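下膳作業自動化に関する見学会 議事録(11月分)

場所:Toradham 本館2階 小会議室、および厨房脇の実演スペース
出席:給食運営係、厨房係、設備係、経理係、Plarnmont 社(実演担当)
記録:運営係

1. 見学会の趣旨
運営係より説明。昼の下膳は現在3名で回しており、食数は200食。配膳側と違って戻ってくるトレーの中身が一定しないため、これまで機械化の話は出ても見送ってきた。今回は Plarnmont 社から、アーム型機「Ineo」で下膳の一部を受け持てるとの提案があり、導入の可否を決める前に実物を見ることにしたもの。本日は決定の場としないことを確認した。

2. Plarnmont 社の説明
トレー上の物を見分け、食器は水切りかごへ、ごみはごみ箱へ分ける。形の決まった物だけでなく、丸めた紙や包み紙も扱えるとのこと。資料には試験時の処理件数158件とあったが、内訳の記載がない。厨房係から、158件のうち紙類と箸がそれぞれ何件か、失敗をどう数えたかを尋ねたところ、持ち帰って回答するとの返事であった。
設備係から、この数字は同社の試験室のものか、実際の食堂のものかと質問。試験室とのこと。照明や台の高さは当館と異なる。

3. 実演
木の机に水切りかごと、使用後を想定したトレーを並べて行った。トレーは1枚のみで、白いコップ、紙ナプキン、フォークなどの置き方は同社が決めた。当館側で置き直したものも見たいと厨房係が申し出て、後半はそのようにした。
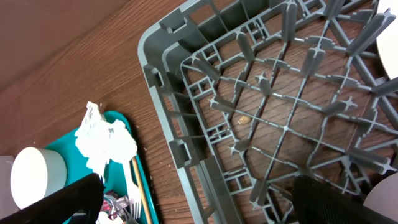
動作は全体に慎重で、1枚を片づけるのに要した時間は、職員が行う場合と比べるまでもなく長い。同社は速度を抑えた設定であると説明したが、通常の速度での実演は安全柵がないとの理由で行われなかった。柵が必要なら、その設置場所と費用も提案に含めるべきではないかと設備係が指摘した。

後半、厨房係が置き直したトレーでは、途中で3回停止し、そのつど同社の担当者が手で再開させた。停止の理由は画面に表示されるとのことだが、表示は英語のみ。昼の時間帯に誰が読んで対応するのか、という点は答えが出なかった。

4. 質疑・意見
(厨房係)うちで一番手がかかるのは食べ残しと汁物で、今日はどちらも出てこなかった。乾いた物だけ分けられても、人の手は減らない。
(厨房係)箸は割り箸と塗り箸が混ざって戻る。塗り箸を捨てられると困る。見分けられるか。
(Plarnmont 社)追加の学習で対応可能と考えている。
(厨房係)「可能と考えている」では困る。できた例を見せてほしい。
(設備係)つかむ部分の洗浄方法は。食器に触れる以上、日に何度も洗うことになる。
(Plarnmont 社)指先は取り外して拭き取りができる。
(設備係)拭き取りで足りるかは衛生基準と照らして確認が必要。丸洗いの可否を書面でいただきたい。
(経理係)見積書には本体と初期設定しかない。保守は代理店の Tsikata 社が別契約とのことだが、金額が示されていない。故障時に何日で来るのかも不明。
(運営係)他施設での稼働実績を尋ねたが、試用中が7か所、本契約に至った所については明言がなかった。試用先のうち1か所でよいので、同社の立ち会いなしで話を聞きたいと申し入れた。
(厨房係)昼の忙しい時に機械のそばを通れないのであれば、動線を変えることになる。かごの置き場所も今のままでは無理だと思う。
良かった点として、動作音が静かで、話し声の妨げにならないことが経理係から挙がった。厨房内では換気扇の音が大きいため、利点としては扱わない。

5. 協議(Plarnmont 社退席後)
提案書にある「下膳作業の省力化」は、本日見た内容からは判断できないとの意見でおおむね一致した。人を減らせる見込みも、楽になる見込みも示されていない。一方、夕方の食数が少ない時間帯なら試す余地はあるとの意見が設備係から出た。厨房係は、立ち会いが必要な機械を人の少ない夕方に置くのは逆であるとして反対。結論は出さず、回答を待つこととした。
無償試用の申し出については、終了後の撤去費の扱いが書かれていないため、現時点では受けない。

6. 宿題事項
・処理件数158件の内訳と失敗の数え方(Plarnmont 社)
・通常速度での実演、または同条件の無編集の動画(Plarnmont 社)
・指先部品の丸洗いの可否、交換時期と単価(Plarnmont 社)
・保守契約の金額と訪問までの日数(Tsikata 社、経理係から照会)
・1週間分の下膳の中身の記録。汁物と残食の割合が分かるように(厨房係)
・柵を置いた場合の通路幅の実測(設備係)

次回は回答がそろった時点で運営係から連絡する。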